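Staling, and why the bread bin wins

4/19/19

Stale bread is usually described as dry bread. The two conditions overlap, but a loaf sealed in a bag will go stale with almost no loss of water. The main process is starch retrogradation. During baking, the starch granules take up water and lose their ordered structure. As the loaf cools, the starch molecules begin to line up again, the crumb firms, and some of the water moves outwards into the crust.

The rate depends on temperature. It is quickest a little above freezing, so the fridge is the worst place in the kitchen for a plain loaf. In the freezer it all but stops.

I have kept notes on this since September, when I moved to Pamdale and lost the use of a proper larder. The test loaf is a plain white tin from the Haklow bakery, bought whole and cut in 2. One half goes in the bread bin and the other in the fridge, both wrapped in the same sort of bag. For firmness I put a 2000 g weight on a slice for a minute and measure how far it sinks. The method is crude – the slices are cut by hand – but the ranking has been the same each time. The fridge half is firmer after a day, and by the third day it is only good for toast.

Mould is the other side of the problem. The bin half spoils first in warm weather, and in a humid kitchen it may not last the week. My present rule is to keep two days' worth in the bin and freeze the rest in slices on the day of purchase.

Crisp foods fail in the opposite direction. A cracker or wafer is baked until it holds very little water, and it softens by taking moisture from the air. Anything with a moist filling supplies its own. A tin with a tight lid is enough for the first sort; for the second, the only real cure is to eat it sooner.
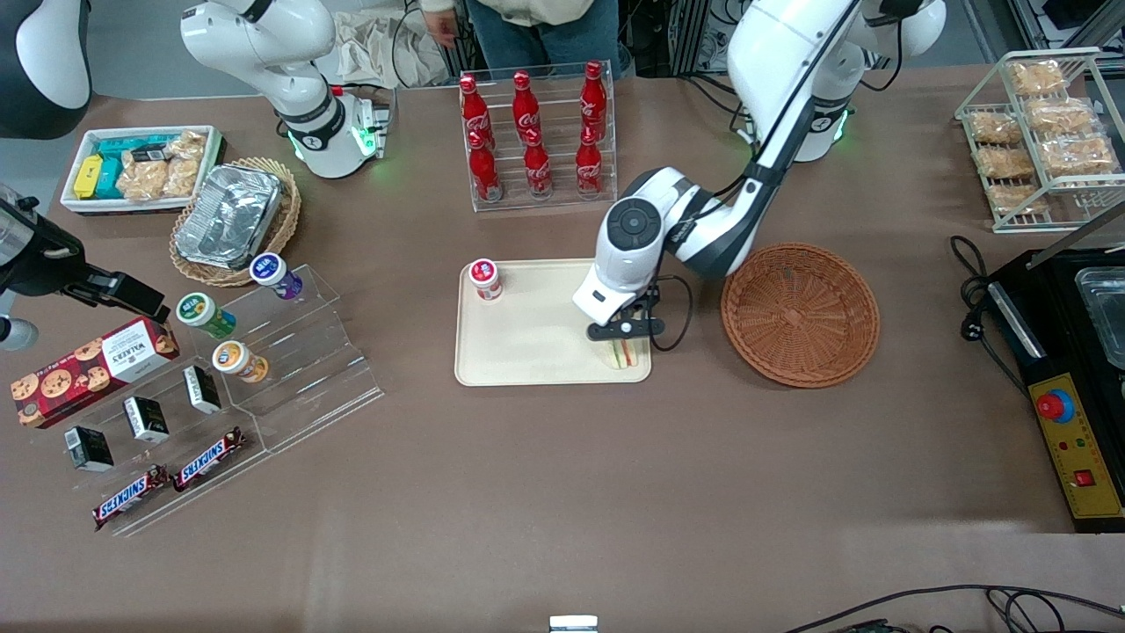 Jibrin wrote in after the last post to say that a stale loaf can be brought back in a hot oven, and that the fridge therefore does no lasting harm. The first part is correct. Heating the crumb well above 60 degrees melts much of the re-formed structure and it softens again. The effect is short, though, and the loaf firms faster the second time. It also costs an oven's worth of heat for half a loaf.

I have yet to test rye, which stales more slowly. The Climholm mill sells a coarse one, and a bag of it is on order.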